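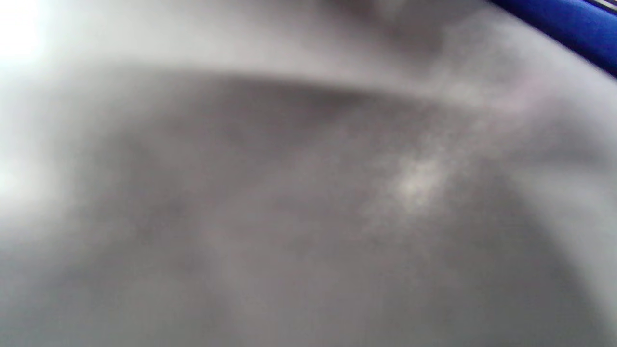 Gripper drops cloth, then closes on fingers

patach_ops
Posting from the floor so excuse typos. Second fault this shift. Cell picks up the near edge of a folded cloth, lifts, loses it halfway, and then instead of stopping it recloses. Operator had her hand in there squaring up the fold. Glove got pinched, finger is fine, she's annoyed. Firmware is whatever Irkeck shipped in August. Anybody seen the reclose thing?

skew32
Yes. Retry on drop. It's a setting, comes turned on. Grip sensor reads zero, controller thinks missed pick, tries again. Doesn't care whats in there.

patach_ops
Where is it? I have the pick menu open and there's no retry anywhere.

skew32
Under recovery, not pick. Dumb place for it. Set attempts to 0.

lintfree
Retry is not your problem. Why is a hand in the cell with the arm live?? Lock it out first, then go hunting through menus.

patach_ops
Because the fabric doesn't lie flat by itself. Somebody pinches up the far edge so the jaws get a clean fold on the near side. That's how Skurard set up the station and thats how we were trained. Same with the blue and the gray.

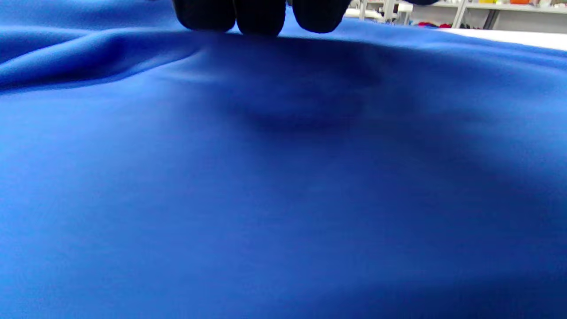
Soft stuff, no stiffness, sags wherever you let go of it. We tried a clamp bar on the far side and it left marks, so back to fingers. Not saying it's right.

lintfree
"How we were trained" is not a safeguard. You need a hold-to-run button or a light curtain. Pinch force on those is 32 newtons at the default. On a knuckle you'd feel that plenty.

skew32
ok but she's wearing gloves and it's a soft pad jaw. Lets not shut down the whole plant over it

lintfree
Gloves make it worse, you feel it later. I'm not arguing this one.

Armindo Guerreiro
I do service on these for Moreira. Two separate things here.
Drop: check the pads. They glaze, and past 2,000 cycles they slide on anything brushed or fleecy. Wipe won't fix it, swap them.
Reclose: skew32 is right on the setting BUT it comes back after a power cycle unless you save to the base profile. Seen that bite 6 sites now.
And lintfree is right, stop using it with hands inside until you have both done.

patach_ops
Counter says 19 thousand and change on the pads. Oof.

skew32
lol there's your drop

patach_ops
Locked out as of 2:40, tag on the disconnect. New pads are in the crib, button I have to order. Shift lead wants it running by tonight - told him no. Armindo which profile is base, the one called default or the one called factory?

Armindo Guerreiro
default. factory is read only, it'll pretend to save and it doesnt.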